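5.3 When the hand does not know it has let go

It would be pleasant to report that the place-setting task was the easy one, and for the first weeks we did tell one another so. Figure 7 shows the table as the robot's own head camera sees it.
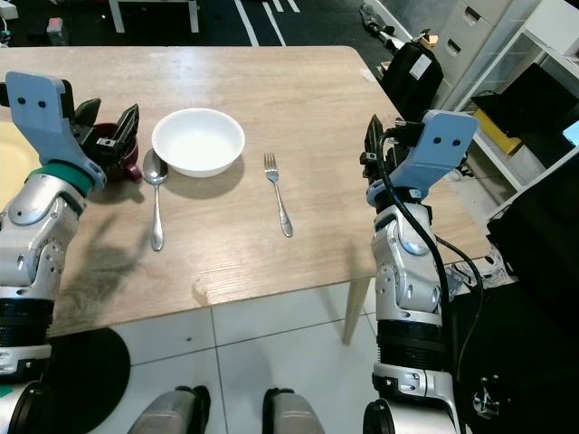 Figure 7. The place-setting task from the head camera, with the left gripper open around the mug and the right gripper holding nothing.

5.3.1 The fault

We ran 683 trials of the task between the first working version of the Paser controller and the point in February when we stopped to look properly at what had been going wrong. Most of the failures were of the homely sort that anyone who has worked with two-armed machines will recognise: a fork nudged askew, a spoon pushed along the table. We had expected these and had set aside time for them. The fault we want to dwell on is a different one, and we are a little embarrassed at how long it lived among us before anybody gave it a name.

In 30 of the trials the left arm carried on with its plan as though the mug were safely in its fingers when the fingers had never closed. The arm would lift, travel to the goal position, lower itself gently and open a gripper that was already open, and the log would then record a successful placement. In the kinder cases the mug simply stayed where it was. In the less kind ones a finger caught the handle on the way up, and we lost two mugs to the floor tiles that way before Ubaldo Cirillo very sensibly put a stop to the session and asked that no one restart the arm until we understood it.

The trouble lay in how Paser decided that a grasp was complete. It waited for the close command to be acknowledged and then allowed the gripper 600 milliseconds to finish, after which it took the grasp as done. The acknowledgement, we are sorry to say, came from Falby, the message layer between the planner and the hand, and it meant only that the command had arrived there. When the link to the hand was busy the command could sit in a queue for longer than the allowance, and under an old and well-meant rule any command that grew stale in the queue was quietly thrown away. We had written that rule ourselves, for the Fonseca arm we used before this one, and had forgotten all about it.

What makes the case worth a section of its own is how little the head camera helped us. With a mug between them, fingers that are open and fingers that have just closed can look very much alike from above, all the more so when the fingers themselves hide part of the mug. Two of us went back through the stored pictures and disagreed with each other more often than either of us cared to admit.

5.3.2 What we changed

The repair was a modest one. Paser now reads the finger position directly from the hand before any lift, and if the reading is more than 300 milliseconds old it holds the arm still and asks again. Stale commands are no longer dropped in silence but passed back up as errors, and a lift that follows an error has to be released by a person at the desk. We also added a slow first stage to every lift, so that a caught handle has time to slip free. The same checks have since gone into Nullside, our replay tool, where they flagged all of the trials described above when we ran the old logs through it. We have not yet tested them with both arms moving at once, and we would ask readers to bear that in mind when they come to the two-handed results in Section 6.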